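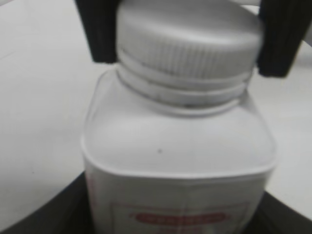

Hard jaws every time for caps, was the advice left under my February post, and whoever wrote it (they signed themselves only as a reader from Tetside) went on to say that soft fingers are lovely for fruit and useless for anything you have to twist. I meant to answer in the comments and then I started typing and it got long, as my answers do, so it has become a post of its own. Thank you, whoever you are, because you sent me off on a very happy few weeks in the back bedroom.

For anybody new, I have a small secondhand arm on a bench, and I've been trying to find out which gripper suits it best for ordinary household things. Jars, tubs, bottles, the odd tin. I have two grippers I can swap over in a few minutes now that I've stopped losing the screws. One is the Moreira, a plain parallel pair of stiff black fingers that slide towards each other and that's all they do. The other is the Wisusus, which has bendy fingers that curl a bit around whatever they touch, and which I bought because I watched far too many clips of it picking up eggs.

My favourite test piece is a big white plastic bottle with a wide body and a screw cap nearly as broad as its shoulders. The cap has fine ribs running all the way round, the kind you'd be glad of with soapy hands, and I had assumed those ribs would make life easy for any gripper at all. Well, they don't!

With the Wisusus on, the fingers closed very sweetly, and then when the wrist began to turn they simply twisted along with it, like a flannel being wrung out, and the cap stayed exactly where it was. I tried more pressure and got more twist. I tried coming down lower, so the fingers hugged the collar under the cap as well, and of course that holds the bit you're trying to leave behind. I did laugh at that one, after a cup of tea.

The Moreira did better, and my Tetside reader may now put their feet up and feel pleased. Out of 12 goes it loosened the cap on seven, and most of the failures were my own fault for coming in off centre. If one finger arrives before the other it shoves the whole bottle sideways, and by the time they've both got hold everything is leaning. What helped most was slowing the close right down — painfully slowly, slow enough to put the kettle on — and letting the wrist go slightly slack until both sides had made contact.

I should say a word about the wrist camera too, as a few of you asked. I'd had a camera up on a shelf looking down at the bench, and it was fine for finding the bottle and hopeless for seeing what the fingertips were up to. Having the little one right down at the wrist has made all the difference to me. You do lose the wider view when you're that close, and anything moving goes soft, so I can't read a label off it half the time. But I can see straight away whether a finger is sitting on the ribs or has ridden up over the top of the cap, and that's the thing I need to know. I've kept the shelf one running as well and I switch between them.

Money, because somebody always asks. The Moreira was 86 pounds from the surplus place at Retbridge, with a scuff on one side. The Wisusus was nearer to the sort of sum I don't mention at home. I'm not sorry I bought it, mind you. It's still far kinder to yoghurt pots, and it picked up a ripe pear the other evening without leaving a mark, where the Moreira left two.

So I'm not quite ready to say hard jaws every time. For caps, yes, I'm persuaded. I'd still like to try a thin strip of rubber on the stiff fingers, something with a bit of bite to it, and see if that gets me past seven. I've also been wondering whether a weighted holder for the bottle would do more good than anything I could change at the gripper end. A bottle that wants to spin is going to spin, however nicely you hold its hat.

If you've tried rubber on yours, do tell me which glue you used. Mine peeled off twice and I've still got some of it on my sleeve.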